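About Sketar

Sketar provides managed email hosting and message archiving for small businesses, clinics and school districts. The company runs its own mail servers in two data centers and does not resell capacity from other providers.

Our Service

Each customer domain is placed on a dedicated mail partition with its own storage quota, spam policy and retention schedule. Connections from mail clients require TLS 1.2 or later. Older clients that cannot meet this requirement must use webmail.

Archiving is handled by Wolosix, our in-house journaling system. Wolosix writes a copy of every inbound and outbound message to separate storage before delivery. The copy cannot be edited by mailbox users or domain administrators. Default retention is 10 years. Shorter periods can be set per domain.

Zuleica Frota designed the first version of Wolosix and still maintains the indexing code. Searches run against headers, message bodies and the text of common attachment types. Encrypted attachments are stored but not indexed.
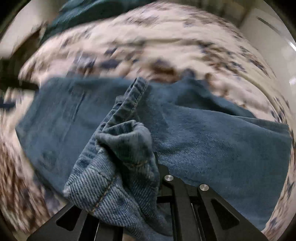
Company

Sketar was started by Shayne Sheehan and Maxine Dunstan, who had previously run mail systems for a regional internet provider. The company now hosts 646 domains. Mailboxes from Faulkner, a smaller hosting firm, were moved to our platform in December, and former Faulkner customers keep their existing addresses and login names.

Support

Support is staffed by the same people who operate the servers. Coralie Sutcliffe manages the support desk and Mereana Partington handles migrations. Most domains with fewer than 501 mailboxes can be migrated overnight — larger ones are moved in stages, with mail delivered to both systems until the final cutover.

Requests should be opened from the administrator panel and must include the domain name and, for delivery problems, the full message headers.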